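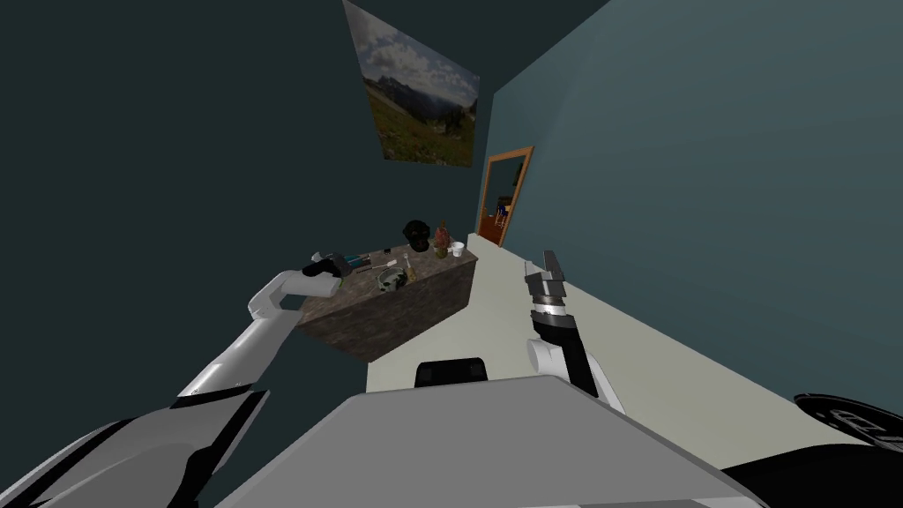 Page last modified: March, 4.18 pm

Killow Chamber Music Network
Members' Forum > Programming and Auditions
Topic: Seating auditions for the Hegarty String Ensemble -- screened or open?

programming_office
Members are advised that the Hegarty String Ensemble will hear candidates for its rear violin and cello desks in March. The panel, chaired by Brayan Flores, proposes that the first round be heard behind a screen and the second in open view. Comment is invited before the panel next meets. The draft allows each candidate 18 minutes, including tuning.

secondviolin_gerard
I support the screen for the first round. I would ask that it be retained for the second. Once the panel can see the player, the benefit of the earlier arrangement is largely lost.

m_hegarty_cellos
With respect, I disagree. A section player must breathe and bow with colleagues, and that cannot be assessed from behind a partition. The Gerard Quartet residency was filled by open audition and I am not aware of any complaint.

secondviolin_gerard
There was a complaint. It concerned the order of candidates and was settled privately.

m_hegarty_cellos
I was not informed of that and withdraw the remark. My view on the second round is unchanged. 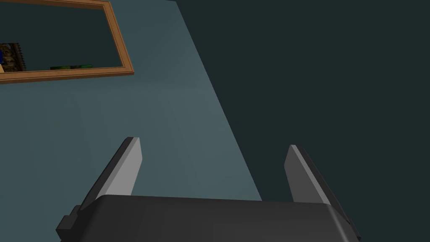
Detail, second view.

sekis_viola
May I raise the repertoire list? The excerpt from the Sekis Serenade begins at bar 100 in the old parts and at bar 22 of the third movement in the new edition. Candidates should be told which is meant.

programming_office
The new edition applies. The list will be amended accordingly.

pegbox
The travel allowance also requires attention. Roughly $3,000 was set aside for the whole process, and regional candidates should know beforehand whether a cellist may claim a second seat. I had to pay for mine last time.

programming_office
A second seat may be claimed on production of a receipt. As to the screen, the panel will consider a third option -- a screened solo round, followed by open sectional playing with two current members of the ensemble.

m_hegarty_cellos
I could accept that.

secondviolin_gerard
I could not, unless the solo marks are sealed before the sectional begins. Please record that as a formal request.

programming_office
Recorded. It will be put to Mr Flores with the other comments.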